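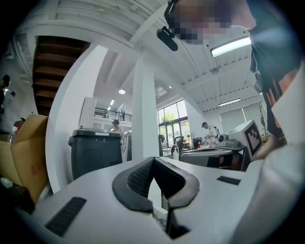 Tuesday, gripper collection, Fladov set

Target is 200 demos on the white headset, 17 kept by lunch. Start pose still varies too much between operators. Karthik wants the face cushion in view at the first sample — I agree, the notch is the easiest feature to line up on.

Marker pattern on the monitor used for calibration before each block. Redo it if the tool gets knocked.

Rejected 2 for tracking loss on the approach. Both were fast wrist turns, so slow down there.

To do: rename the morning block, push to Sipos, check gripper width values against the log. Next block 90 demos, same object.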